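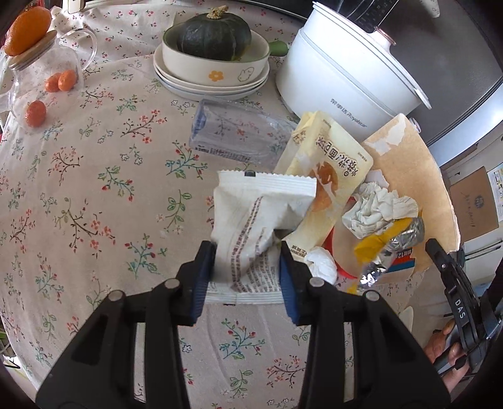
Wrappers and a bread packet on the flowered tablecloth.

May 12, 2024

The directory index is finished, or finished enough to use. It covers the Larlow city directories for Flukport, the business section only, and it came out at 2,277 entries. I had planned on 2,000. The extra ones are nearly all cross-references, which Larlow printed as full lines with their own addresses, and which I decided to key in as separate records after trying it the other way for one volume and losing track.

The reason for doing any of it was one firm, Baranauskienė, a laundry and later a dye works on the harbor side of town. I first met it on a receipt tucked into a secondhand account book. The receipt gives the name with its proper ending and the dot over the e, handwritten in ink. No printed source I have found does the same. Larlow has Baranauskiene in one volume, Baranauskien in the next, then Baranowski, then Barnaus. The last of these is filed under dyers and not under laundries, so for a long time I had it down as a separate business that happened to be on the same block.

What joined them was the street numbering. Flukport renumbered its harbor streets between two editions of the directory, and Larlow didn't mention this anywhere that I can find. If you line up the neighbors on either side (a cooper, a ship's chandler, a boarding house with no name) they all shift by the same amount at once. Once I applied the shift, Barnaus was sitting in the same building as Baranowski. That isn't proof that it was the same firm. A tenant can leave and another with a similar name can take over, though I would want to see some evidence of it before I believed it.

So the index has two address columns now. One holds the address exactly as printed and is never edited. The other holds the address converted to the later numbering, and it is blank where I couldn't convert it. I recommend this to anyone keying in directories. My first version had one column, and I had been quietly correcting things as I typed, with the result that I could no longer tell which errors were Larlow's and which were mine. I threw out 30 pages of typing and began again.

Names get the same treatment: as printed in one column, a standard form in the other. For the standard form I used the receipt's spelling, including the dot. The search box in my spreadsheet program treats e and ė as different letters, so I added a third, plain column just for searching. It is ugly and it works.
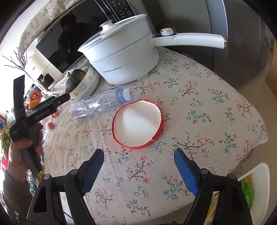
The next source is the county tax books at Brenton. These should settle the question of who was paying on the building and when the dye works started, as the assessors were supposed to list boilers and vats as equipment. Brenton keeps the books by ward and not by street, and the ward lines moved too, so I will need a map for each run of years. The reading room brings out 20 volumes a day at most. I used to find that limit annoying. In practice I have never got through half of them before closing.

Two smaller points, mostly for my own reference.

Larlow's volumes were canvassed in the summer and dated for the year after. A business that closed in August can therefore show up in print as if it were still open the following spring. I have added a note at the top of the index, and I treat every directory date as the end of a range. An earlier post on this blog gave the laundry's closing date as a single year. Please disregard that. I have corrected the post and left the old wording in place below the correction.

The advertising pages are not in the index. They have their own page numbers, and in the copy I used several had been cut out with a blade, presumably by a collector. If you have access to a complete set, I would like to know whether there is a dyer's ad facing the harbor timetable. The list of advertisers at the back says there is one, under B, but gives only a page number, and in my copy that page is a stub.

The file is available on request as a plain spreadsheet. I haven't proofread the letters S through W a second time - the print is worn there and I have been reading sixes as eights - so check anything in that stretch against the original before you cite it.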